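3. Survey of Kitchen Water Use in Rental Housing

3.1 Study area and sample

The survey covered rental dwellings in two districts, Mesmont and Tamayo, which are served by the same treatment plant but billed under different rules. In Mesmont, water is included in the rent and the tenant never sees a meter reading. In Tamayo, each dwelling has its own meter and the tenant receives a bill every second month. The plant draws from the Vulau reservoir, so hardness and supply pressure were close to equal in both districts during the survey period.

Addresses were drawn from a municipal list of 4,000 rental units. Units without a separate kitchen tap were removed before the draw, as were units let for less than a full year. Of the households contacted, 814 returned a usable questionnaire. A subsample of 400 households also agreed to have a flow logger fitted to the kitchen cold and hot lines. The loggers were installed in February and left in place through one full billing period.

The questionnaire asked for household size, number of meals cooked at home on a typical weekday, presence of a dishwasher, and the usual method of washing dishes by hand. Three methods were distinguished: washing under a running tap, washing in a filled basin, and a mixed method in which items are soaked first and rinsed later under the tap. Respondents who reported more than one method were assigned to the one they named first.

3.2 Classification of kitchen layouts

Earlier work has tended to treat the kitchen as a single category and to explain differences in use by income or household size alone. We recorded layout as a separate variable. The form had fields for the distance from sink to cooking surface, the length of clear counter on each side of the sink, the number of basins, and the position of any countertop appliances. Appliances were recorded because they reduce the counter length available for stacking dishes, and a short counter may push the household toward washing items one at a time.

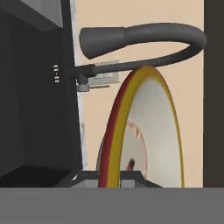 Clear counter length was measured along the front edge, from the rim of the basin to the first fixed or standing object. Items moved daily, such as cutting boards and kettles, were ignored. Where the respondent was unsure whether an appliance was moved, it was treated as fixed. This rule affects the shorter counters more than the longer ones, and the values for clear length should be read as lower bounds.

The layout form was completed by the respondent and checked by the installer in the logged subsample. Agreement was good for the number of basins and poor for counter length, where respondents tended to report the full length of the counter including the part occupied by appliances. For the logged households the installer's figure was used. For the remainder, the reported figure was kept and a flag was added to the record, and the models in Section 4 were run with and without the flagged records.

3.3 Flow events

Raw logger output consists of a pulse count per interval. Consecutive intervals with nonzero counts were merged into a single event, and two events separated by a short pause were merged again if the second began before the hot line had cooled to the level of the cold line. Events were then sorted into drinking and filling, food preparation, and dishwashing, using duration, peak flow, and the share of hot water. The sorting was done with the Levia package, using its default thresholds except for the minimum duration of a dishwashing event, which was lowered after inspection of the first logged week.

Soaking is difficult to detect from flow alone. A basin or a single vessel filled and left to stand produces a short event that looks much like filling a kettle. The questionnaire answer was therefore used to decide between the two in households that reported the mixed method. A mug left in the basin after breakfast, for example, is often filled briefly and rinsed hours later, and the two events belong to one wash. No attempt was made to link such pairs in households that reported washing under a running tap.

The place where clean dishes are left to drain was also recorded, with separate codes for a rack on the counter, a rack inside the basin, a towel, and no fixed place. A rack inside the basin takes up part of the floor or a side wall and makes it harder to fill the basin for washing. Figure 2 shows a single-basin layout with the rack inside the sink. 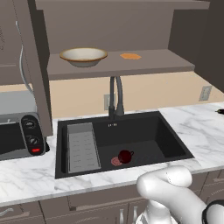

Figure 2. Single-basin sink, black, set in a white marble counter with gray veining. The rack stands against the left wall of the basin (rack code B). Computer rendering.

3.4 Limits of the data

The sample excludes owner-occupied housing, and the results should not be carried over to it without further work. Tenants in Mesmont have no price signal and may also differ from those in Tamayo in ways that the questionnaire did not capture, such as time spent at home during the day. The logging period fell in the cold part of the year, when the hot line takes longer to reach temperature and more water is run off before use. Run-off was left in the event totals.

Logger failures were more common on hot lines than on cold lines. A household with a failed hot line was kept in the analysis of total events but dropped from the sorting described in Section 3.3, which depends on the share of hot water.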